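How Do You Pick a Hand for a Robot?

Sep 17, 2020
By the Sullbridge Young Makers Desk

Your hand is pretty great. You can use it to hold a pencil, peel a banana, scratch your nose and pet a dog, and you never have to swap it for a different hand in between. (Please wash it before the banana, though. After the dog.)

Robots don't get such a good deal. Most robot arms come with nothing on the end at all. Somebody has to choose a hand and bolt it on. Engineers call that hand a gripper, and choosing one can start very long arguments.

So how do you choose? You hold a contest.

Meet the contestants

The Jiretti is the simple one. It has two flat fingers that slide together and apart, like a pair of tongs that went to college. It's strong, it's quick, and it is very good at boxes. It is less good at anything that rolls.

The Drornau has more fingers, and each finger has joints, so it can bend around things. It's the fancy one. It is also the slow one, and the one with more parts that can get stuck.

Then there is the Kleinschmidt, which has no fingers whatsoever. It's a suction cup. It picks things up the way you pick up a paper cup by sucking all the air out with your mouth, a trick that adults do not enjoy. Smooth plates are easy for it. A fuzzy sock beats it every time.

Breaking things for free

Every gripper gets the same jobs in the same order. Pick up something round. Pick up something flat. Pick up something skinny. Do it again. Each gripper tries each job 100 times, and somebody has to keep score.

If you did all that with real dishes, you would need a broom. That's why a lot of the testing happens inside a computer first, in a simulation. A simulation is a bit like a video game with all the fun parts taken out. The computer works out how heavy each thing is, how slippery it is, and what happens when a finger bumps into it. If the robot drops a bowl, you press a button and the bowl is fine.

Our last big round had 779 tries in it. It was supposed to be 700, but the Jiretti kept chasing a ball off the counter and we had to run extra ones. The ball was never harmed. The ball isn't even real.

Why round things are so rude

Put a marble on a table and try to pick it up with two rulers. Go ahead, we'll wait.

You probably squeezed a little too high or a little too low, and off it went. A round thing only touches a flat finger at one tiny spot, and it will take any excuse to leave. Fingers with joints have an advantage because they can reach around the sides and hold on in more places. The robot still has to line them up first.

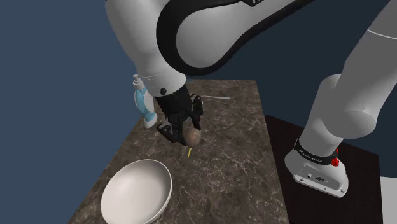
A jointed gripper gets its fingers around a small round object in a computer simulation.

Notice that the arm has to think about the neighbors, too. Swing too wide and you knock over the soap.

So who won?

It depends on the job, which is the sort of answer grown-ups give all the time, and we're sorry. The Drornau did best with round things. The Jiretti beat everybody at boxes and finished early. The Kleinschmidt was the champion of plates and came last at nearly everything else, including the sock.

Try it yourself

Get a pair of kitchen tongs, a spoon and a pair of mittens. Ask before you take the tongs. Now try to move a grape, a coin and a sheet of paper from one side of the table to the other, using one "gripper" at a time. Write down every drop. You may eat the grape when you're done, but only if it stayed off the floor.

Questions? Write to the Young Makers Desk, Sullbridge | © 2020 Sullbridge | Back to top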